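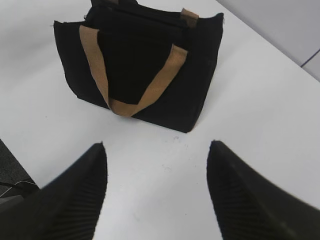
Photo: Nathalie Marchand / Stonovent

Ticket: bag-handle task, episodes rejected at import
Status: Open, waiting on re-record
Opened by: Audrey-Anne Perron
Assigned to: Nathalie Marchand
Component: Wedell recorder, wrist camera stream

Problem as reported

We are collecting demonstrations for the tote bag task on the Ondosport set. The target is 4,000 episodes. At 3,000 I ran the import check and 392 of them came back with "action/image offset out of range." The arm data looks fine by itself and so do the wrist videos. When I play the two together, the fingers start closing in the joint log before they move in the video.

The task is short. Start with the gripper open, go to the front strap, close on it, lift, set the bag back down, open. Operators reset the bag by hand between episodes.

What I tried before opening this

Restarted the recorder. No change.
Swapped the USB cable on the wrist camera. No change.
Re-ran the import with the checker one version back. Same episodes rejected.
Recorded a few new episodes with nobody else on the network. They passed, but so do most of the normal ones, so I don't read much into that.

-- Audrey-Anne

Comment, Nathalie Marchand, 9:40 a.m.

Thanks. Please send the recorder log from one bad session and one good one. Also, are the rejected episodes spread out or do they come in runs?

Comment, Audrey-Anne Perron, 10:15 a.m.

Logs attached. They come in runs. A session is 40 episodes, and in the bad sessions the first few are clean and everything after that is rejected. I had not sorted them by session before you asked.

Comment, Nathalie Marchand, 11:30 a.m.

Found something. In the bad log the wrist stream drops to a lower frame rate partway through and never comes back up. The recorder keeps stamping frames as if they were arriving at the old rate, so the offset grows with each episode. Auto exposure is on in the bad session and off in the good one. The camera is stretching its exposure time and the rate goes down with it.

Dark fabric close to the lens could be setting it off. I have not proved that yet. To check, please do the following:

1. Turn auto exposure off in the camera profile and save the profile under a new name.
2. Set the exposure by hand with the arm at the start pose.
3. Record one full session with the bag in the usual spot.
4. Record one more with the bag moved well over to the side.
5. Import both and post the offsets here.
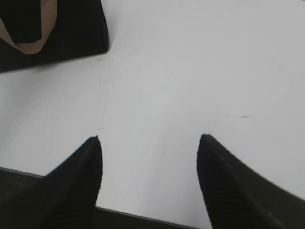

Can the rejected episodes be fixed by shifting the timestamps?
Only where the raw camera timestamps were saved. If the session has just the recorder's own stamps, there is nothing reliable to shift to, and the episodes should be recorded again.

Comment, Audrey-Anne Perron, 2:20 p.m.

Both sessions recorded and imported with the new profile. All passed. The offset stays flat from the first episode to the last, with the bag in either spot.

I looked for raw timestamps in the rejected sessions. They were not saved -- that option is off in the default profile. I have marked those episodes as excluded so they don't get pulled into training by mistake.

Comment, Nathalie Marchand, 3:05 p.m.

Good. Changes on my side:

Auto exposure is now off in the default profile.
Raw camera timestamps are now on.
The recorder will stop the session if the frame rate drops, with a message on the operator screen. This is in the test build only.

I still want to know why some sessions had auto exposure on to begin with. My guess is the camera goes back to its factory settings when it loses power. The Nguyen station uses the same camera, so I will unplug that one and see what it does.

Leaving this open until the excluded episodes are replaced. Please keep the same start pose and the same reset routine for the new ones, and put the profile name in the session notes.

Comment, Audrey-Anne Perron, 3:30 p.m.

Will do. Starting on the replacements tomorrow morning with the new default profile.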